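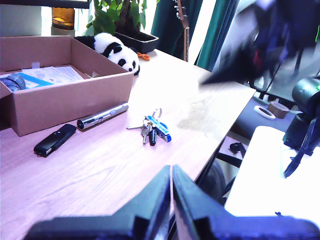
By Csaba Farkas, with corrections from Moushumi Uddin
Teleop notes, part 4. Updated March

Desk clearing by hand control. Small stuff into the open box. Assumes you've done the earlier parts and the arm follows your handle without jerking. If it jerks, go back to part 3, don't carry on and hope.

Before you start

Box on the left, flaps out of the way. Real clutter on the desk, not test blocks. Keys, a pen, scissors, a remote, whatever. Leave the background alone, plants, curtains and all. We used to tidy it and the policy got fussy about anything new.

Home the arm. Open the fingers, close them, open again. Both should show at the bottom of the wrist camera view when open, making a V. Only one showing means the mount has slipped, so loosen, straighten, tighten.

Start Candley (our recorder). Name the session. Please name the session. Piyumi spent an afternoon on a folder called test_new_final.

Keys

Do these first while you're fresh. They're the hard ones.

Come in from above, slowly. Aim for the plastic fob, it gives the fingers something flat. The ring works too but it rolls. Single key flat on the desk – forget it, you'll scrape.

Stop just over the fob. Count one. Go down, close, wait for the grip light, lift straight up. Then across. No diagonal lifts, the loose keys drag and catch on things.

Over the box, lower until the fingers are past the rim, then open. Don't drop from height. The arm will learn to drop from height.

Pens and other thin round things

Turn the wrist so the fingers close across the barrel, not along it. Grip near the middle. If it shoots out sideways you were too near one end. Let it roll to a stop, go again. Keep recording, a clean recovery is usefull.

Remotes and flat black things

Same as pens but lower. Fingertips nearly touching the desk. Watch the depth number on the handle screen, black things fool the camera.

Scissors

Handles only. Closed before you begin. If they're at the back of the desk, raise the arm over the box instead of going round it, the elbow doesn't like going round.

Soft toys

Big squeeze, go for the body. Ears slip. Leave anything behind the box till last.

Ending a take

Arm home, fingers open, hold still, press stop. In that order. Takes cut off mid-move get binned by the checker.

Keep or bin

Keep: slow ones, ones with a second try, slightly wonky placements.
Bin: you knocked the box, somebody's hand came in, you forgot what you were picking.

We kept 567 takes from the last round. Shortest sessions were best – 13 takes then a break, after that everyones lifts go diagonal.

Questions to Apolline for Candley, me for the arm. Part 5 is drawers, when I've written it.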